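Residents' Forum: Water Use Notice

fosonthorpe_desk
The association asks that hand washing of clothing be limited to 3 gallons per load.
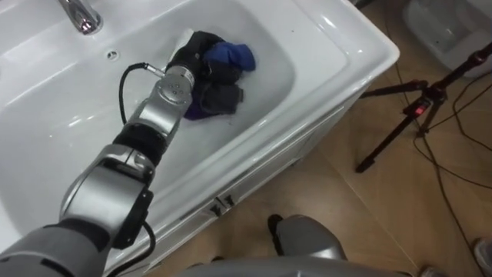 tenant60
The limit is too low for wool. A single dark garment in a white basin will need more than one rinse.

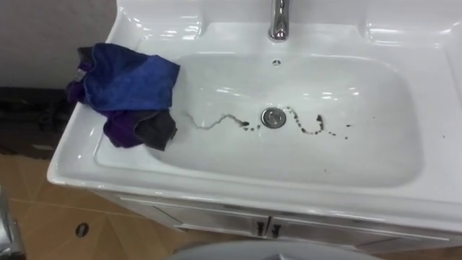 Category: Billing and Meters

vulter_east
I respectfully disagree. Our building used 4,000 gallons in August, and sinks were a small share.
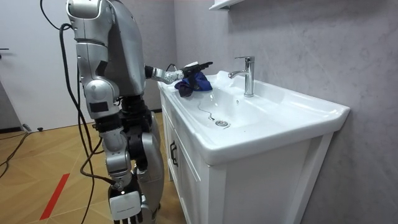 DRORTHORPE, October 2026

fosonthorpe_desk
The limit is under review. Written comments will be accepted for 7 days.

tenant60
Mine has been submitted.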